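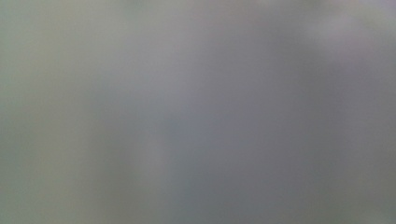 Chapter 12
The Wastebasket and Its Liner

Before you start

By the end of this chapter you should be able to:
choose a liner that fits a basket you've never seen before
line a round basket so the bag stays put until the next visit
lift out a used bag and close it without spilling
clean and reset the surface you worked on
tell when a basket needs a wash as well as a fresh bag

Words to know: liner, cuff, trapped air, drop depth, overhang, gauge

You'll need: one round wastebasket, a short roll of liners, two cloths, your usual spray, gloves, and a table you're allowed to get dirty.

I learned to clean in a hotel, the old Totitz, which had 80 rooms and a laundry chute that stuck every winter. Each room had a basket by the desk and another in the bathroom, and then there were the ones in the lobby, the office, the stairwell and the breakfast room. Nearly 200 of them, all told, and for my first January there the baskets were my whole job. I thought I'd been given the baby task. I'd put on a bag, drop it in, move along, and feel pretty pleased with how quick I was.

Then my supervisor walked the floor behind me. In one room the bag had slid down inside the basket and a coffee cup was sitting under it, straight on the bottom. In the next, the bag was so puffed up with air that a guest's newspaper had just perched on top like a hat. She didn't yell. She handed me a basket and a roll, pointed at a table in the linen room, and had me do the same one over and over until lunch. I was furious for the first half hour and kind of fascinated after that!

So you're getting a whole chapter on it. Students in my classes at Serkside tend to groan when they see the title, and I get it, but this is the item in a room that people touch more than any other thing you clean, apart from the door handle and the light switch. They look right into it. If it's done badly they know, even when they couldn't say what's wrong.

12.1 Clear a place to work

You've already read the chapter on surfaces, so I'll keep this short. Lining a basket on the floor is fine when you have one to do. When you're learning, or when you've got a whole corridor's worth, get it up to a height where you can see the rim all the way around without bending. I like a plain table with nothing on it. A bed is no good (too soft, the basket tips), and please don't ever use a kitchen counter or anything else where food gets made.

Wipe the table first and let it dry. A damp tabletop makes the basket skate around while you're pulling at the bag, and you'll chase it from one side to the other like a bar of soap. While you're wiping, run a bare hand over the top and feel for grit. Grit under a basket scratches when the basket turns, and you're going to be turning it a lot. 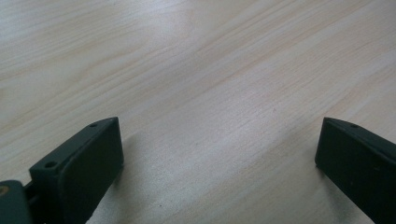
Pale wood and wood-look tops are the ones I'd ask you to be most careful with. They're forgiving in one way, in that dust hardly shows on them, and that's exactly the trouble — you can miss a sticky ring completely if you only look from straight above. Crouch down until your eyes are close to the level of the top and look along it toward the window or the lamp. The glare will show you every smear. Then wipe in the direction of the grain. On real wood that helps you lift what's sitting in the fine lines, and on a printed grain it makes no difference at all to the dirt, but it's a good habit and it saves you from having to work out which kind you've got.

Go easy on the spray, too. Mist the cloth and leave the table alone. Liquid that runs to the edge of a laminated top can get in at the seam, and after a year or so of that the corner starts to lift. On unsealed wood it's worse and a lot faster. If you don't know what the surface is, treat it as the fussier one.

Check for tape and stickers while you're down there. People mark tables for all sorts of reasons, and a bit of tape on a client's table isn't yours to peel off. Wipe up to it, lift your cloth, carry on at the other side.

12.2 Reading a basket

Pick up any round wastebasket and look at three measurements: how wide it is across the top, how far down it goes, and how thick the rim is. The width of the rim tells you which bag will stretch over it. The depth tells you if that bag will reach the bottom. The thickness matters less, though a thin rim can bite through a cheap bag and a fat rolled one can make the cuff slippery.

My rule of thumb is that the bag should touch the bottom with a hand's length left over to fold outside. We call that folded part the cuff. Too little cuff and the first heavy thing pulls the whole bag in. Too much and it hangs in folds down the outside, which won't hurt anything, but it catches on knees and vacuum hoses, and in a hotel it looks a bit like the basket got dressed in a hurry.

At home I'm far less strict. I'll take a floppy cuff over a bag that's too small any day of the week, and most people's baskets at home are small and most people's bags are not. If you clean private houses you'll be using whatever the client has under the sink, and you'll see everything from produce bags to giant black sacks knotted at the side. Use what they've got. If it really doesn't fit, leave a note with the size that would.

A word on see-through bags. Plenty of offices insist on clear or milky liners so that the person collecting can spot glass before grabbing hold of it. I'm a fan. You can see a dark basket through them and some folks find that ugly, so the shops now sell them with patterns printed on. I have a real weakness for these. Pandas, lemons, little cacti, I've bought them all.
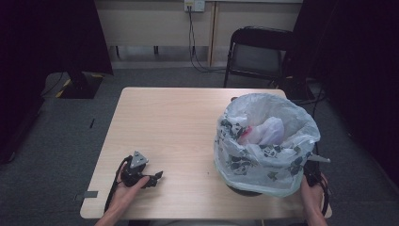
A cute print doesn't change how the bag behaves, mind you. What you want to know is the gauge, meaning the thickness of the plastic, and the quickest test is to pinch a bit between finger and thumb and pull gently. If it goes white and stretchy right away, it's a light bag for paper and tissues. If it resists, you can trust it with a banana skin and a yogurt pot. Printed bags are often on the light side, so pull gently when you fold them over the rim. Tug at one spot and you'll put your thumb through a panda.

12.3 Putting the bag in

Okay, roll up your sleeves. Do this slowly the first few times.

Tear off one bag and find the open end. Rub it between your palms if it's stuck shut (please don't lick your fingers, I can always tell). Open it and give it one good shake, away from your face, so it fills.

Lower it into the basket bottom first and push your fist down to the base. Open your hand and press outward, going around in a circle, so the plastic lies against the wall. You're squeezing out the air that's caught between the bag and the basket. This trapped air is what gave me my newspaper hat at the Totitz. If the bag keeps ballooning back up at you, lift one side of the cuff, press down again, and let the air sneak out past your wrist.

Now fold the top over the rim. Begin at the far side, come to the near side, then do left and right. Working across the basket like that keeps the pull even. If you go around like the hand of a clock you'll end up with all the spare plastic bunched in the last bit, and nothing to cover the rim with where you started.

Turn the basket once, all the way around, and look for bare rim. If you see any, ease some plastic across from the neighboring fold. Last of all, drop something with a little weight in from the height of your elbow. I use a rolled-up cloth. The cuff should stay where it is. If it slips, the bag's too small or you've still got air down there.

12.4 Taking the bag out

Gloves on before you look inside, every time, even if it's your own basket in your own bedroom.

Look first. You're checking for broken glass, needles, anything wet, and anything that could've fallen in by mistake. If you spot a smear or stain and you can't tell what it is, treat it as something you don't want on your skin. Don't reach in to rummage and never, ever push the trash down with your hand to make room. Chapter 2 has the full rules on sharps, and if you skipped it, go back now. I'll wait.

Unfold the cuff from the outside, keeping your fingers on the clean side of the plastic, and bring the edges up together. Let the air out before you tie. A bag tied full of air pops when somebody stacks another one on it, and what comes out doesn't smell like roses. Twist the neck, tie it, and lift straight up. Carry it away from your leg.

A half-empty bag is a judgment call. At Ulton, where I ran evening crews in the office block, the contract said a fresh liner each night no matter what, and we threw away a lot of good plastic with one tissue in it. Zalewska, the firm I went to afterward, let us leave a dry liner in place for paper only. I prefer the second way. Follow your contract, though, and if you disagree with it, raise it with the office before you start doing your own thing on site.

With the basket empty, tip it toward the light. A dry base with a bit of fluff gets a wipe. If anything has leaked, or if your nose tells you so, the basket needs a wash, and we'll get to that in the next section along with stubborn smells, metal mesh baskets, and those step-on bins with the inner bucket that never goes back in the way it came out.

Try it yourself

Line the same basket using a bag that's clearly too big, then one that's only just big enough. Write down what went wrong with each and how you fixed it. Swap baskets with a partner and run the drop test on theirs. Then clear the table, wipe it along the grain, and check it from low down before you put your cloths away.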